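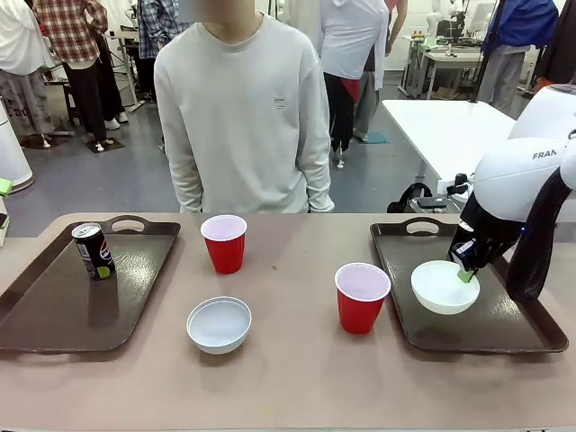
餐具归盘作业台。夹爪的绿色指垫位于右侧托盘中白碗的左沿。

餐具归盘台架进展：指垫、线缆与碗沿抓取

弗勒恩布里奇（Flernbridge）共享工坊机械臂组供稿
执笔：哈特姆·哈吉

归盘台架的目标在上一份说明里写过，不再展开：桌上散放若干杯、碗、盘和易拉罐，由机械臂逐件放入深棕色托盘，人在旁边随时可以插手，可以把东西拿走，也可以把东西放回来。项目在组内的代号是Ouali，取自第一版控制脚本所在的文件夹名，没有别的含义。本文记录硬件改动和抓取部分的现状，供准备接手的人参考。规划器参数不在本文范围内，请直接看仓库里的说明。

一、台面布置

桌子用的是工坊原有的长桌，没有改动桌面。托盘为同款塑料件，圆角、有凸沿，一侧开有提手孔。提手孔一律朝向站人的一侧，机器和人对托盘方向的约定由此统一。早期有人顺手把托盘转了半圈放回去，程序按提手孔的位置推算托盘坐标系，结果整套放置点镜像，杯子被放到了托盘外面。现在程序启动时会检查提手孔方向，方向不对就停在待机姿态，不再自行推算。

托盘之间留出一段空桌面，作为待取区。杯和碗放在待取区内时，夹爪从上方和侧方都有进入空间。物件紧贴托盘凸沿时侧向进入会受阻，目前的处理办法是先用指垫外侧把物件推开一小段距离，再重新识别。推开动作的速度限得很低，杯子是空的，推快了容易倒。

左右托盘的分工由任务文件指定，可以按品类，也可以按先后。按品类时，易拉罐单独归一盘，餐具归另一盘。罐子的识别模型是按外形轮廓做的，商标图案不参与判断，所以换成别的饮料罐不需要重新标注。深色罐身放在深色托盘上时对比度偏低，俯视相机主要靠银色罐顶定位。侧躺的罐子暂不支持。

桌面上的小污点会被分割程序当成物件候选。加了面积下限之后，误报基本消失，代价是瓶盖一类的小件也一并被滤掉。归盘任务里没有瓶盖，这个下限暂且保留。

二、指垫

夹爪本体是平行开合式，指架为黑色，用螺栓紧固，指垫为亮绿色。指垫选绿色有一个实际用途：腕部图像里，指垫的颜色和餐具、托盘、夹爪本体都分得开，可以直接用颜色阈值取出指垫轮廓，用来核对开合量。若改用红色，与杯子混淆；改用黑色，与指架混淆。

指垫前后做过几种厚度。三毫米的版本夹碗沿最稳，夹杯身时则会打滑；五毫米的版本夹杯身好，伸进碗里时内侧指垫容易先碰到碗底弧面，把碗顶得翘起来。现用版本是楔形，根部五毫米，尖端三毫米，由胡达·艾特·阿里绘制和浇注。材料是软质弹性体，脱模后放置一夜再装机。刚脱模的件表面发黏，夹过的杯子不容易松开，放置时间不能省。

更换指垫的步骤如下。

夹爪张到最大，切断夹爪供电，机械臂本体保持制动。
松开指架两侧螺栓，先取左侧，再取右侧，不要同时拆。
清理指架上的残胶，用干布，不用溶剂。
装新指垫，螺栓先带上，手动合拢夹爪，让左右指垫自行对齐，然后再拧紧。
上电，执行开合零点程序，确认腕部图像中指垫轮廓与记录值一致。

有人习惯拧紧后再合拢，这样指垫间会有一点夹角，夹碗沿时受力集中在尖端。碗不会掉，但放下时会偏转，落点误差随之变大。

截至本期，现用指垫已完成超过2,000次开合，尖端有轻微磨损，未见开裂。磨损集中在内侧下缘，与碗沿接触的位置相符。备件放在工具墙旁的抽屉里，用完请在登记纸上划掉。

三、碗沿抓取

碗是白色浅碗，外壁有弧度，从外侧夹整个碗需要的张开量超过夹爪行程。可行的做法只有夹碗沿：一侧指垫在碗内，另一侧在碗外。难点在于碗沿的高度和碗壁的倾角。下探过浅，指垫只夹住沿口，提起时碗会绕夹持点下垂；下探过深，内侧指垫触及碗底。

现行流程分成几个阶段。俯视相机给出碗口圆心和半径，程序在圆周上选一个抓取点。候选点按与邻近物件的距离、与托盘凸沿的距离和手腕转角三项打分。右侧臂处理右侧托盘时，得分最高的往往是碗的左沿，此时手腕姿态离限位较远，前臂也不会压到托盘上方的其他物件。随后夹爪下降到碗沿上方，短暂停顿，由腕部图像修正一次水平位置，再下降到抓取高度，合拢。合拢后先提起很小的一段，比较提起前后的外力估计值，差值低于门限即判为空夹，张开并退回。

这个“小提”检查是瓦埃勒·本穆萨加的。原来的程序合拢后直接走搬运轨迹，空夹时要到放置点才发现手里没有东西，浪费整段时间；更麻烦的是偶尔只夹住一点点，搬到半途掉下来。加了检查以后，循环时间略有增加，总体仍然合算。

碗放在托盘内时，凸沿限制了外侧指垫的空间。如果碗紧靠托盘边，候选点全部落在靠托盘中央的一侧；如果碗在角上，可用弧段就更短。目前把碗与凸沿的最小距离写进了放置约束，即机器自己放的碗总能再被取出来。人放的碗没有这个保证，取不出来时程序提示人工处理。

叠放问题暂未处理。两只碗套在一起时，俯视相机只报一只，抓取高度按单碗计算，夹到的是上面那只还是两只一起，要看碗沿间的缝隙。哈南·法鲁克建议在腕部图像里数碗沿线条，已有初步代码，尚未合并。

四、杯子

红色塑料杯内壁为浅色，沿口外卷，空杯很轻。立着的杯子从侧面夹杯身中部，或者从上方夹沿口，两种都可用。夹杯身时夹持力必须低，杯壁一旦压扁，杯口变成椭圆，俯视相机在放置后复核时会报形状不符。夹持力上限现在写死在驱动层，任务文件不能覆盖，改动需要两人确认。

杯子放入托盘时，释放高度对是否会倒影响最大。指垫松开的瞬间，如果左右松开不同步，杯子会被一侧带一下。处理方法是下放到杯底接触托盘面后，继续缓慢张开，张开到一定宽度再退出。退出方向沿张开面的法向，不要向上直提，卷边会挂住指垫。

侧躺的杯子是另一套流程。先判断杯口朝向，再决定夹哪里。杯口朝向主要看内壁：内壁颜色浅，与外壁的红色对比明显，杯口朝向相机时判断可靠；杯底朝向相机时只能看见一片红色，容易与立着的物件混淆。这时由另一台相机补一个角度，两者都判不出来就跳过，先处理别的。扶正动作为夹住杯身靠近杯口的一端，抬起，转腕，放下。转腕行程较大，周围要有净空，待取区过于拥挤时也会跳过。

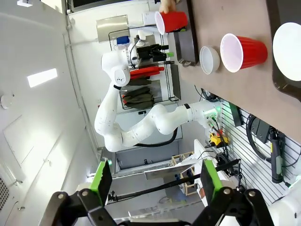
工坊通讯　第19期　第5页

五、腕部相机的朝向

腕部相机的图像相对于房间转了大致九十度，桌面在右上方竖着延伸，墙和灯板在左侧。初次看到的人常问是否装错。支架按这个方向设计，理由是走线：相机插头从侧面出线，若把相机转正，线会落在手腕法兰的旋转半径内，转到限位附近时被拉紧。转过来以后，线沿夹爪背面走，余量足够。图像在软件里不做旋转，检测网络就用原始方向训练，省去一次重采样，也避免有人忘记转回来时坐标对不上。

浏览录像时觉得别扭的，可以在查看工具里打开旋转显示，这个选项只影响屏幕，不影响存盘数据。请不要把旋转后的截图用于标注。已有一批标注因此作废，德德·苏莱马纳花了整个星期四下午重新做过。

指垫始终在图像下缘，左右各一。夹爪张开时，两块绿色指垫之间的空隙就是有效取景窗。检测程序给指架和指垫设了固定掩膜，落在掩膜内的像素一律忽略。掩膜随开合量变化，按指垫轮廓实时更新。换过指垫而没有执行零点程序的话，掩膜会错位，表现为检测框总在指垫边缘闪烁。遇到这种现象先查零点，再查光照。

墙面灯光偏亮时，腕部图像的自动曝光会被灯板带偏，桌上物件随之变暗。目前的做法是把测光区限定在桌面所在的一块，其余区域不参与测光。手腕大幅转动时桌面会离开测光区，曝光短时漂移，程序在这段时间内不采信检测结果。

六、两臂共用空间

台架上的两条白色机械臂工作范围有重叠。重叠区用互斥锁管理：一条臂进入前申请，离开后释放，另一条在区外等待。这个办法效率不高，等待时间占循环时间的比例不小，但行为容易预测，站在桌边的人看得懂。更细的做法是按时间段划分轨迹占用的体积，仿真里跑通了，实机上没有启用。

另一条臂会出现在腕部图像正中，肘部绕过来时把背后的货架挡掉一部分。对检测来说，货架本来就是干扰，挡住反而无所谓；问题在于对方夹爪的指垫也是绿色。颜色阈值不区分是谁的指垫，早期出现过把对方的指垫当成自己的，开合量读数忽大忽小。后来给指垫搜索加了区域限制，只看图像下缘，问题解决。组里讨论过把两条臂的指垫做成不同颜色，胡达那边只有一种色浆，暂不更换。

机械臂底座处的绿色指示灯同样会落入颜色阈值，面积很小，被面积下限滤掉。

线缆方面，黑色线缆在臂下方留有一个垂弯，长度按最远伸展姿态确定。垂弯过短，伸展时插头受力；过长则会扫到桌面上的杯子。外侧的包覆段每次开机前用手顺一遍，看绑带有没有移位。绑带只绑在连杆中段，关节附近不绑。之前有一根绑在关节旁边，转了半天，把护套磨出一道白印，线芯没有受损，已经更换。

七、人手进入

归盘过程中人可以拿起桌上的任何物件，也可以把杯子递回桌面。从控制角度看，手握着的杯子不应作为抓取目标，即使检测程序把它识别得很清楚。现行规则是：物件检测框与手部检测框有重叠，该物件即被冻结，冻结解除要等手离开后再经过一小段稳定时间。稳定时间内物件位置若有变化，重新计时。

手部检测用的是腕部和俯视两路图像，任一路报有手即生效。只用一路时漏检明显，原因多半是遮挡：俯视相机被前臂挡住，腕部相机则可能正对着墙。两路取并集后误报增多，机器显得迟疑，这一点可以接受。

速度方面，人在桌边时全程低速。低速模式由墙上的旋钮切换，软件不能自行提高。站位要求如下：站在提手孔一侧，双手自然下垂，不要倚在桌沿；需要取物时先看两条臂的位置；长发和挂绳收好；宽松的袖口卷起或扎紧。参观者在后方白色工作台一带等候，不要从机械臂背后穿行。

急停按下之后，手里夹着东西的夹爪会保持夹持，不会松开。恢复时先确认下方没有手，再手动张开。

八、标定与日志

俯视相机固定，标定一次可以用较长时间，除非桌子被挪动。桌腿位置已在地面做了记号，打扫时如需移桌，移回后请对齐记号，并在日志里写一行。腕部相机每次拆装后都要重做手眼标定。标定板采集姿态不要全部集中在桌面中央，边缘和较低的高度也要有，否则托盘外侧的误差会偏大。

日志按次保存，每次包括两路图像、关节数据、外力估计和状态机转移记录。状态机转移记录是纯文本，查问题时先看它，多数情况不必打开图像。文件名用任务名加流水号，不要写自己的名字或“最终版”。磁盘满时程序会拒绝启动，清理旧日志前请先问瓦埃勒哪些还在用。

已知的一个毛病：俯视和腕部图像的时间戳来自不同时钟，长时间运行后会逐渐错开。归盘动作慢，影响不大；但做手部检测取并集时，错开过大就失去意义。临时办法是每完成一轮任务同步一次，长期办法等换采集卡。

九、盘子

盘子的抓取还没有像样的方案。白色平盘放在托盘里时，盘沿离托盘面很近，下侧指垫伸不进去。试过把盘子推到托盘凸沿上，让一侧翘起，再从翘起处夹，成功与否很看运气，盘子滑回去的时候居多。哈南做过一版带薄唇的指垫，尖端能插到盘沿下面，但薄唇夹碗时会卷。目前盘子一律由人放入托盘，程序把它当作障碍物，并避开它安排其他物件。

有人提议改用吸盘。吸盘需要另加气路，工坊的气源在布拉克利（Brarkley）那间，与台架不在同一处，拉管子过来不现实。小型真空发生器可以考虑，噪声需要先测。

十、近期待办

楔形指垫第二批浇注，模具内侧下缘加一道圆角，以减轻磨损。负责人胡达。
碗沿计数代码合并前的测试，需要多借几只同款白碗。负责人哈南。
侧躺杯子的杯底朝向样本不足，需补拍并标注，注意使用原始方向的图像。负责人德德。
时间戳同步改为后台进行。负责人瓦埃勒。
重叠区互斥锁的等待时间统计，按任务类型分列。负责人哈特姆。
普里尔盖特（Prilgate）工坊来函询问指架图纸。图纸可以给，尺寸标注还缺螺栓孔位一处，补齐后发出。

想参与台架工作的会员请先读完急停与站位两段，再找上述任一位安排跟做。首次跟做只在旁边看日志和换指垫，不操作机械臂。红色塑料杯消耗较快，压扁过的请单独放，仍可用作形状不符的测试样本，不要和好的混在一起。

勘误：上期本栏所附接线表中，腕部相机供电与夹爪使能两行写反，照表接过线的请断电后核对。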